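Clorudbridge Tenants' Newsletter
2019-02-27

Tidy desks, lower bills: what we learned from the winter electricity check

A long cable does not use electricity by itself, but what is plugged in at the end of it often does.

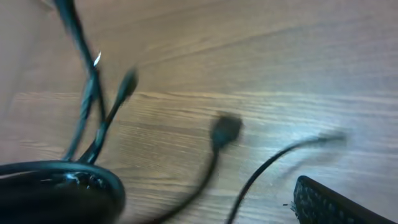

Why we did the check

In December many of you wrote to us that the electricity bill became higher, although you did not buy any new machines. We asked the households in the Prasik building if they would like to take part in a small check, and 24 of them said yes. Each household received a plug meter for one week and a paper form to fill in. Thank you to all who returned the form, also to those who returned it with coffee on it.

What we found

The biggest surprise was the old TV boxes. Many of them use nearly the same power when they are switched off with the remote control as when they are on. In one apartment the box, the speakers and a printer together used 37 watts during the whole night, while the family was sleeping.

Phone chargers, on the other side, use very little when no phone is connected. You can unplug them if you like, but you will not see it on the bill. Refrigerators are a different matter. Two households had a second one in the storage room, almost empty, and for them this was the most expensive thing on the form.

What you can do at home

Put the TV, the box and the speakers on one power strip with a switch, and turn it off before you go to bed. Please check first that your box does not need to stay on for recording.

Do not connect one power strip to another one. We saw this in several apartments and it can be dangerous, especially with a heater. Also, please do not leave a cable rolled up tight when you use it for a heater or an iron - it can become very warm inside the roll.

Borrowing a meter

The plug meters are now kept at the office in Hedlund Street, room 3. Any tenant can borrow one for a week without payment. Please bring it back together with the small instruction sheet, we have only a few copies left.

The next check will be in the Tamard building. Forms will come in your mailbox.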